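Ma première nuit d'étoiles variables

Il est trois heures du matin, j'ai les doigts gelés et je viens de fermer le toit de la cabane avec un sourire idiot. Ça y est, j'ai ma première courbe de lumière complète ! Une petite binaire à éclipses dans Persée, rien de rare, mais quand même : voir les points descendre l'un après l'autre, passer par le creux, puis remonter (pile quand le thermos était vide), c'est quelque chose.

Je faisais du visuel depuis des années, avec mon vieux Dobson et une chaise de camping. Les amas, Saturne, la Lune quand je n'avais pas le courage de chercher autre chose. Et puis en janvier je suis allé à une soirée du club Bakitz, sur le plateau, où quelqu'un projetait ses mesures d'éclipses au mur de la grange. J'ai passé le trajet du retour à parler tout seul dans la voiture !

Côté matériel, j'ai gardé ma monture Ansari, qui grince un peu en déclinaison mais qui suit très bien, et j'ai acheté d'occasion une caméra Callex monochrome. Poses de 45 secondes, filtre vert, et on enchaîne. Le guidage a décroché deux fois à cause du vent, j'ai perdu 22 images, tant pis. La mise au point m'a pris plus de temps que tout le reste, surtout que je m'obstinais à la faire sur une étoile trop brillante.

Pour le dépouillement, je me sers de Plosunex. L'interface est d'une laideur magnifique, mais une fois qu'on a choisi ses étoiles de comparaison, tout se déroule tout seul. Mon dossier d'essais a dépassé les 2000 fichiers, flats compris, et il va falloir que je range un jour.

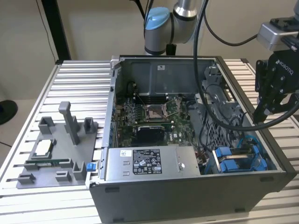 Une tour Dell ouverte, socket à nu.

J'ai trouvé mon minimum avec 34 minutes d'avance sur l'horaire que j'avais calculé. Grosse excitation, évidemment, je me voyais déjà publier ! Après vérification, j'avais oublié la correction héliocentrique et recopié une période périmée. En reprenant proprement, l'écart tient dans mes barres d'erreur.

Prochaine cible : une variable dans Céphée, bien haute en début de nuit, avec une éclipse assez courte pour que je dorme un peu ensuite. Si vous avez une bonne séquence de comparaison pour ce coin du ciel, les commentaires sont ouverts, je prends tout !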